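Keeping the cold chain short: a conversation with Selvaraj Ranasinghe

When Selvaraj Ranasinghe began to work on vaccine formulation, his first task was to throw things away. The laboratory had a cold room that failed during one night in August, and in the morning he had to put 800 vials in the waste containers. "They looked perfect," he says. "Clear liquid, good label, no particles. But we could not prove that they were still good, so they were finished."

He is now head of formulation at Zilavix, a small company in Prundgate which develops dried forms of protein vaccines. The company has 16 employees, and five of them work in his group. Their main project is called Fovon. It is a method to dry a vaccine in a mixture of sugars, so that it can stay outside of the refrigerator for some weeks before use.

I asked him to explain why proteins need the cold at all. 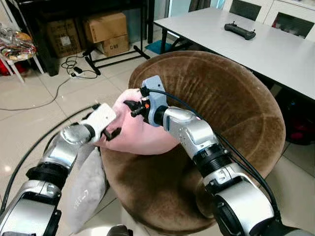 "A protein is a long chain that is folded in one special way," he answers. "The immune system must meet this shape, or something very near to it. When it becomes warm, the chain moves more, and after some time it can open. Then the proteins stick to each other. You have the same amount of material in the vial, but it does not teach the body what you wanted."

The sugar solves a part of this problem. During the drying, the water around the protein leaves and the sugar takes its place. What remains is a kind of glass, very stiff, in which the protein can hardly move. The principle is old and Ranasinghe does not claim it. The work of his group is in the details: which sugars, how much salt, how quickly the pressure goes down in the dryer.

The first recipe of Fovon was a disappointment. The dried cake looked nice after the process, but in the storage test it collapsed in the second week. The group needed 54 recipes before they had one which passed the test at 40 degrees. Ranasinghe keeps the list of all of them, also the bad ones, and new colleagues must read it in their first days.

"Number 31 was in fact the best for stability," he says. "But it needed up to ten minutes to dissolve again. A nurse with a full waiting room cannot shake a vial for ten minutes. So we said goodbye to number 31."

This kind of decision comes back often in our talk. He thinks that developers ask the people in the clinics too late. For the same reason, his group now tests each new vial with nurses before the long storage studies begin, and the shape of the stopper was changed two times after their remarks. 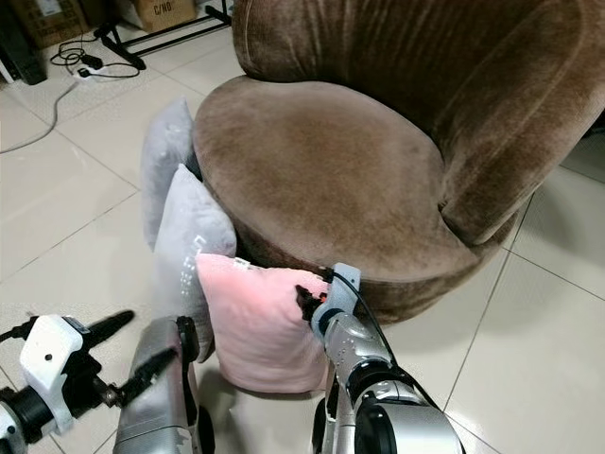 Fakir sees the matter with less optimism. In his opinion a vaccine that survives in the heat is useful only if the health posts also change their habits, and many of them will put it in the refrigerator anyway, next to everything else. He would prefer that a part of the money goes to training and to simple temperature indicators on each box.

Ranasinghe knows this criticism and agrees with one half of it. "Yes, they will put it in the refrigerator, and this is fine. It does no harm. But when the electricity goes away at three in the afternoon, they do not have to do what I did with my vials."

The indicators he also likes. Zilavix is testing two types of them at the moment, one which changes color slowly with the total heat and one which reacts only above a fixed limit. He has not decided yet. The first gives more information, but it is more difficult to read in weak light.

The next step for Fovon is a study in healthy adults, in which the dried form will be compared with the liquid one. The preparation of the documents for the authorities has taken longer than he expected, mostly because of questions about the remaining moisture in the cake. He hopes to send the last answers before the winter, and after that he wants to return to the dryer, where there is already a new recipe waiting.

Contact | Copyright Prundgate | Back to top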